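第2章 ベッドの上から始める片づけ

この章のねらい
・寝具と衣類を「面」と「かたまり」に分けて見る
・布をたたむ前の順序を身につける
・小物の置き場所を寝室の中で決める

寝室の片づけを学ぶとき、最初に取り組みたいのがベッドです。家の中でこれほど広くて平らな作業台はほかにありません。しかも柔らかいので、布を広げても滑り落ちにくい。前章では玄関の棚という奥行き35センチの狭い場所で苦労しましたが、今度はのびのびと腕を動かせます。これは楽しいですよ!

まずシーツの上にある布をよく見てください。丸まった布は実際より大きく見え、それだけで部屋全体が散らかった印象になります。淡い色のシーツに青い布が一枚くしゃっと載っているだけでも、目はまずそこへ向かいます。

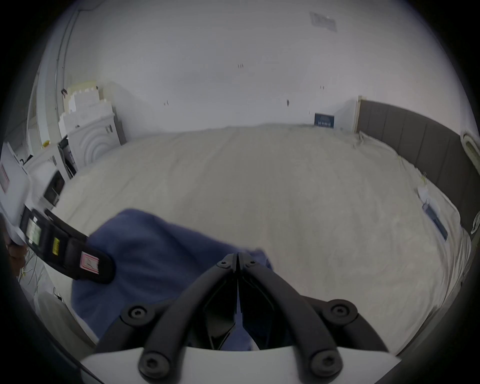 広げてからたたむのでは二度手間だ、かごに放りこめば済む、というのがレメディオス・ビジャヌエバの意見で、本書の草稿を読んだときにも余白に大きくそう書きこんできました。もっともな疑問です。毎日使うタオルなら、かごで十分な場合もあります。ただ、一度広げると、ほつれや湿り気、ポケットに残ったレシートまで見つかります。広げる手間は点検の手間を兼ねていると考えてください。

順序は次のとおりです。布の端を2か所つまみ、軽く振って空気を入れ、ベッドの面に寝かせます。手のひらで中央から外へしわを送り、それから半分に折る。厚手のものは三つ折りのほうが角がそろいます。練習では、幅の狭いものから始めると感覚がつかみやすいでしょう。編集部で試したところ、18枚を一気に片づけようとした組より、数枚ごとに棚へ運んだ組のほうが、最後まで折り目がきれいでした。

布が片づくと、今度は小物が目につきます。スマートフォン、白いケーブル、手のひらに収まる小さなもの。どれも掛け布団の上では迷子になりやすく、しわの谷間に入りこむとなかなか見つかりません。布より先に小物を拾うか、後にするか。本書では「先に拾う」を基本とします。掛け布団を勢いよく振って電話を床に飛ばした経験は、筆者にも一度ならずあります。

ナイトテーブルがあれば、そこが小物の第一の行き先です。浅い箱をひとつ置き、ケーブルは輪にして入れます。ヘッドボードに立てかけたままの布も、このとき一緒に見直しましょう。 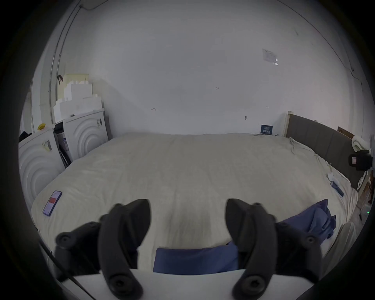 2.1 布の種類とたたみ方

綿、麻、起毛地では、折り目のつき方がまるで違います。手持ちのタオルを一枚と、薄手のシャツを一枚用意してください。ベッドの上に並べ、同じ折り方で四つにたたみ、手を離したあとの厚みを比べるところから始めます。16ページの記録表に、結果を書きこみながら進めましょう。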